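Folding button-ups without a table – what's your method?

Laundry & Linens > Folding and Storage
Page 1 of 1

rekbyroad
Posted in May, 7:14 pm

OK, I need some help or at least some sympathy. We moved into a smaller place and the folding table didn't make the cut, so now everything gets folded wherever I can find a flat spot. Towels, fine. T-shirts, fine. Button-up shirts are making me crazy. I get one side in nice and even, go to do the other side, and the collar has wandered off somewhere.

I've been doing the one where the shirt goes face down, sides to the middle, sleeves straight down, then up from the bottom in 2 folds. It looks great until I flip it over. Is everybody buttoning all the way first? My mother did every single button and I swore I never would.

Lamisi Dogbe
7:40 pm

Top button, third button, last button. That's all I do and I've been folding shirts this way forever. The top one holds the collar, the last one keeps the tails from sliding apart, and the one in the middle is for luck.

The surface matters more than the buttons, though. You want something that grabs a little. A bare tabletop is the worst, the shirt skates all over. I spread mine out on whatever has some fabric to it and smooth from the seam outward with the flat of my hand before I fold anything. 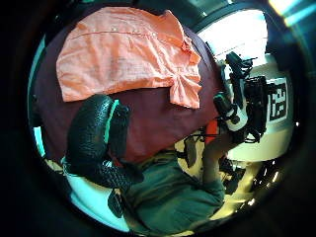
Then I go after the sleeves, and this is where most people get in trouble, I think. If the cuff is all scrunched up when you fold the side in, you get a lump right under the chest and the whole stack leans. Pull the sleeve out straight first, give the cuff a little tug, and then lay it down along the side. With a light cotton shirt you may need to smooth it twice. I don't iron anything I'm going to fold, by the way – life is short.

halliday_h
8:02 pm

Going to disagree with Lamisi on the fabric thing, sorry! I fold on the kitchen counter and I like that it's slick. I can spin the shirt around without walking around it. On the bed or the couch everything sinks in the middle and my folds come out crooked.

Also, hang your button-ups. Why are we folding these at all?

rekbyroad
8:09 pm

Because I have one closet and it's full of coats, halliday! I'd love to hang them. I counted on getting a wardrobe in the bedroom and it doesn't fit through the hallway.

wornden80
8:31 pm

I bought the Trurkholm folding board a while back and I'd say skip it. Works on T-shirts, but my husband's shirts are wider than the panels, so the sleeves flop out both sides and you end up fixing them by hand anyway. A big magazine in the middle of the back does the same job.

Lamisi Dogbe
8:47 pm

@halliday_h A couch cushion is too soft, I'll give you that. Try a blanket over something firm. And you can spin the blanket, ha.

@wornden80 I used a magazine for years, until it got so floppy it was folding along with the shirt.

rekbyroad
9:20 pm

Just did four with the three buttons and a blanket on the floor. Collars stayed put on three of them. The fourth is linen and I've given up on it for tonight. My knees would like that table back.

halliday_h
9:26 pm

Counter! Come over to the counter!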